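19 April 2023

Office diary, Julton Public Library, kept by the Director

The building opened at the usual hour. The morning was given over to the local history room, where the transfer of the Sikora papers is now in its second month. The collection came to the library in March under the terms of the family's bequest and consists of 27 boxes of letters, farm accounts, seed catalogs and church programs. Five boxes have been fully listed. The remainder are shelved along the north wall and will be taken in order.

Box five held the account books for the creamery at Grodham, which had been thought lost. The books are in fair condition. Two have water stains along the lower edge and one has lost its back cover. They have been placed in acid-free folders and will not be available to readers until the bindings have been looked at. A note to that effect has been added to the reading room binder.

The Director met with the county records officer before noon to discuss the question of duplicate material. It was agreed that the library will keep the originals of all private letters and that the county will receive copies of anything touching on land boundaries. The county asked that the copies be supplied by the end of summer. The Director did not commit to that date.

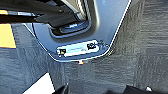 In the afternoon attention turned to the Jaiswal Lecture. The speaker has confirmed a title, "Milk Roads: Hauling and Credit in the Creamery Years," and has asked for a lectern and a glass of water and nothing else. The large meeting room seats 151 under the present fire certificate. Last year's lecture drew 59, a good figure for a wet evening, and the same room will be used again. Printed notices are to go to the schools, the grange hall and both pharmacies.

A complaint was received by letter regarding the removal of the bound newspapers from the open shelves. The writer is a longtime reader and puts the case fairly. A reply was drafted explaining that the volumes may still be requested at the desk and consulted for as long as the reader wishes. The Director will consider whether the most recent decade might be returned to the open shelves on a trial basis.

The budget request for the coming year was read through once more before filing. The line for binding and repair has been raised to allow for the Grodham books. The line for periodicals stands unchanged. A typing error in the heading of the second schedule was corrected by hand and initialed.

Rain from four o'clock. The gutter over the side entrance is holding. The local history room was locked at closing and the key returned to the safe. Box six tomorrow.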